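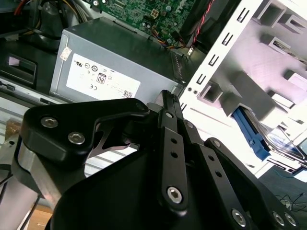

4.2 Keeping things "just in case"

The participants in the Girnonness study did not think of themselves as people who keep things. Of the 53 we interviewed, only Rosimeire Bastos volunteered the word "hoarder," and she was talking about her brother. The rest had spare parts, or a shelf, or a closet they had been meaning to get to since February. We therefore dropped the question "Do you store electronics you no longer use?" after the pilot round, where it drew a string of confident denials, and asked people to tell us what was in the closet.

The resulting lists ran to 349 items. Desktop computers were fewer than we had expected and caused far more trouble than their number suggests. A phone can sit in a drawer for years without entering the conversation. A desktop takes up floor, and floor has to be defended. Owners told us that the machine held photographs, tax records, or a novel, and that these would be copied off it once somebody had found the right cable. In several homes the right cable was in the same closet. We did not feel it was our place to say so, although Nayara Camargo, who ran those interviews, reports that it took some effort.

The coding scheme in Section 3 separates objects kept for use, objects kept for parts, and objects kept for what is on them. Participants moved among the three with great ease, often within a sentence. One man began by saying that his old desktop still worked, granted a minute later that it did not turn on, and finished by valuing it for its fan. We coded this as all three and gave up on the idea of exclusive categories. Readers who like tidy tables will find Table 5 a disappointment.

Cables deserve their own paragraph, having taken up a good deal of our recordings. They were the one class of object that people kept without claiming to know what it was. A monitor was always a monitor. A cable was "some kind of cable," and this was offered as grounds for keeping it. Color did much of the work of identification: the blue one was for the internet, the white one had come with something. A blue cable and a white cable above a metal rail, as in Figure 2, would have been enough for most of our participants to build a full account of what each was for and why neither could go.
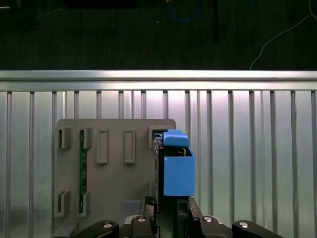
Disposal, when it happened, was seldom a decision. It followed a move, a leak, or a visiting relative with strong views. Vanderleia Miranda had kept a printer for almost 15 years and parted with it in one afternoon when her daughter needed the space for a crib. Asked whether she missed it, she said no, and then asked whether we knew anyone who could use the ink.

Municipal collection played a smaller part than the city might hope. The drop-off point at Jindik was known to most households and used by few. People gave its hours, the parking, and the stairs as reasons, in that order. The stairs interested us, as there is only one step. When we mentioned this to Adalberto Fagundes, whose apartment looks down on the entrance, he agreed that there was one step and added that it was a bad one.

Data security came up less often than the earlier literature led us to predict, and nearly always late in the interview, after we had raised it. Once raised, it was adopted with enthusiasm. Respondents who had spent half an hour defending a computer on the grounds that it might be repaired now held that it could never be allowed out of the house. We treat such statements with care in Section 5, where they are counted only if they appeared before our prompt. Raíssa Pacheco coded this part of the material twice, some months apart, and agreed with herself in 87 percent of cases. She considers the remaining cases to be the participants' fault. We discuss the disputed passages in the appendix, along with the novel, which its author later withdrew from the study.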